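Arranging a Small Breakfast Table: Report of Our Student Project
Course in Household Design, group Vener

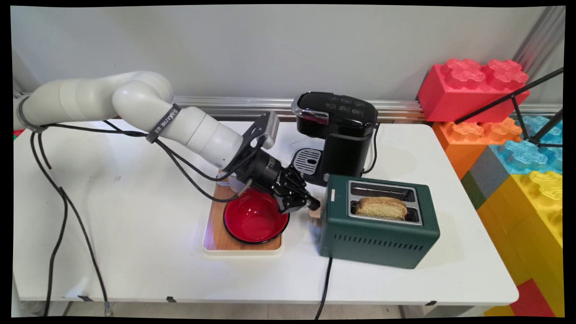

How much space does one person need to prepare a simple breakfast?
In our trials, a tray and a free area of the same size next to it were enough for toast, one bowl and one drink.

1. Background
Many students in the Gilasent residence have only one table for studying and eating. We wanted to find an arrangement of breakfast things which can be put out and taken away quickly. Our group worked on this question in November, for eight mornings.

2. Materials
We used a white rectangular table, a wooden tray with a white raised border, a red bowl with a thin black rim, a small clear cup and a dark green toaster with two slots. The toaster stands to the right of the tray. The cup has its place at the back of the tray, behind the bowl.

3. Method
Each morning one member prepared the breakfast and another member wrote down every movement of the hands. In total we recorded 749 movements. We compared two arrangements: the toaster at the right side of the tray, and the toaster behind it.

4. Results
With the toaster behind the tray, the members had to reach over the bowl, and the sleeve touched it several times. With the toaster at the side this problem was not observed. Putting everything away took more than ten minutes on the first morning, but later it became much shorter.

5. Remaining work
We did not test the arrangement for left-handed persons. The crumbs are also still a problem, and we would like to try a tray with a higher border.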